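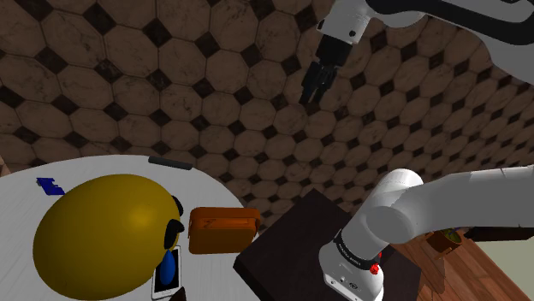
Good morning, everybody, and thank you for coming in on a Saturday. I know some of you drove a long way, so I'll try to be worth the gas.

My subject is old tile floors and how to live with one. I've been looking after floors for most of my working life, first with Cillian McGrath at MacKinnon and now on my own, and I still get a little thrill when somebody rolls back a carpet and finds a pattern nobody had seen in decades.

(Wait for people at the back to sit down.)

Let me start with octagons. The octagon with a small dark square set between the corners, turned so it reads as a diamond, is a very old idea, and I think it lasts because it forgives a room. Few old rooms are truly square. Run plain square tile into a crooked wall and you'll see every bit of the crookedness, but the eye follows those diagonals and lets the wall alone.

Now, the Sakholm hallway. Tell the story of the mop bucket here, but keep it short — last time it ran to seven minutes. The hallway had 2154 tiles, and I can say so because Senan Ó Riain and I lifted and numbered them in pencil on the back. We relaid all but a handful. The owners had been quoted for a whole new floor, and they'd almost said yes.

Cleaning. Warm water, a mild soap, a soft brush, and patience. Please keep vinegar away from marble or limestone. It eats the polish, and you won't notice until the light comes in low one evening and there's a dull patch by the door. Rinse twice and dry with an old towel.

(Pass around the Trillero sample box. Ask for it back!)

Loose tiles next. Tap with a knuckle and listen for the hollow ones. Mark those with painter's tape and leave them be until you've gone over the entire room, which takes longer than you'd think and is hard on the knees — bring a cushion.

Then questions. Somebody will ask about sealing. Say that it depends on the stone, and offer to look at their pictures over coffee. Coffee is in the side room until eleven.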